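Home Columns Food Letters Archive

September, by Leszek Ostrowski

I have been meaning to write in praise of the plain microwave for some time now, and my sister's new kitchen in Purnov has finally pushed me into it. Hers is a very grand machine indeed, built into the wall, with 18 programmes and a booklet of 246 pages, and on my last visit it took the two of us a good part of the evening (and a glass of wine each) to warm a bowl of barley soup.

Now, I am fond of my sister, and I'm fond of her soup as well, but I came home thinking very tenderly of the small cream ones with a few buttons and a door.
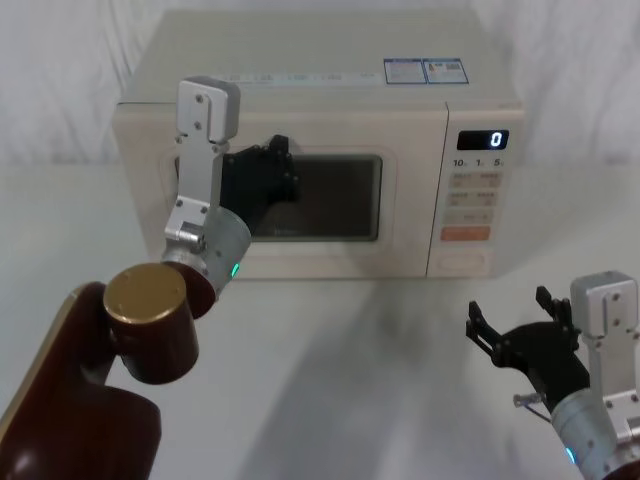 Cream casing, orange button, and the display at 0.

What I like is that a visitor could manage it. There's a 10, a 1 and a 5 printed under the display, there are some grey buttons for those who want them, and there is the orange one, which your eye goes to before you have even put your cup down. I do believe a kitchen should be kind to people who have just walked into it, and most of all to people who are tired or seven years old or looking for their glasses.

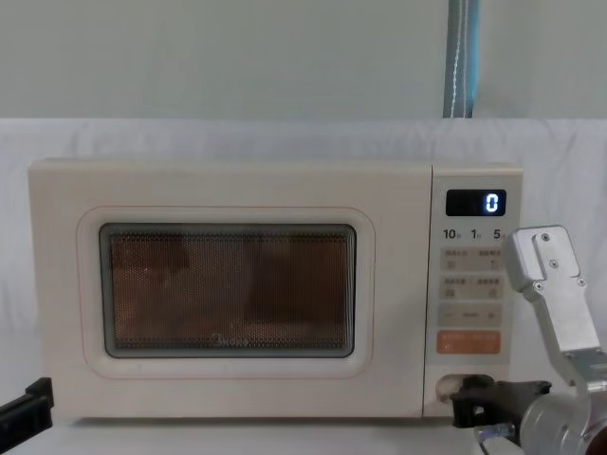
Vol. 7, p. 100

I will grant that the colour matters to me more than it should. White goes hard and chilly under a kitchen light, and black shows every fingerprint, whereas cream sits quietly beside the bread bin as my mother's enamel pans used to. And I'm all for a plus and a minus, too! They are about as much arithmetic as I want at breakfast, with the porridge waiting and the radio on.

My sister has promised to read the booklet properly over the winter. I have promised to bring the soup next time, in a flask.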